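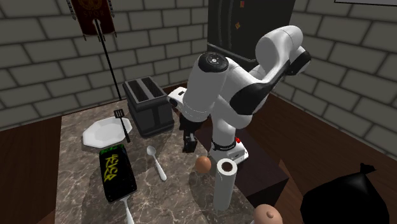 Tool offset is off by 4 mm on our simulated cell and I can't find where its coming from. Reinstalled the Erport controller package, loaded the Juntunen kitchen layout, re-entered the tool length by hand. Payload is set, joint limits are the stock ones. When I jog straight down over the counter, between the toaster and the egg, the readout says the fingertips should be touching marble and there's still daylight under them. Same error at every spot I try — not a tilt, I think. Base is on the brown block at the right edge of the counter and I haven't moved that. Tool length in the config is 109, copied off the old file from September. Is there a proper order to set this up in? Feel like I'm fixing one number and breaking another.

Should add that gripping itself seems fine. Close command goes through, fingers hold small round stuff with no slipping that I can see, and I can park it up over the back of the counter by the toaster with the part still in the fingers. Only the height is wrong. Running the position logger at 80 Hz if that matters.

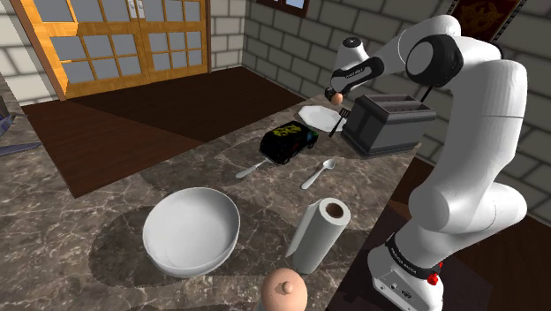

Check the base frame before you touch the tool length again. If the layout file and the controller both add the mount height, or they use different values for it, you get a constant Z error everywhere, sounds like yours. Order I use:

Zero the tool. Flange only, no gripper offset at all.
Jog the flange to a known height over the counter and compare with the layout. If it's already wrong here, its the base frame, stop and fix that.
Put the tool length back in. Once, in one file.
Redo the touch test with the fingers closed AND open. On some grippers the tips swing in an arc and the reach changes between the two. Could easily be 4 mm.

Save the config under a new name before you start — learned that one on the Nedircombe cell.

Second reply

had the same thing, just add an offset in the program and move on. works for me

Third reply

Wouldn't do the program offset. Fine until you rotate the wrist, then it pushes the error sideways and you'll be chasing it in X and Y too. Agree with the first reply about open vs closed. Also is 109 measured to the fingertip or to the pad center? The Gundico template we use goes to pad center, so straight down you'd see the tip hit early, opposite of your problem, but worth knowing wich one you've got. Logger rate has nothing to do with it. Restart the controller after you edit, ours keeps the old tool loaded untill you do.

Help > Robot cells > Setup and calibration > Tool offset

Print this page | E-mail this page

Last updated: 13 Apr 2024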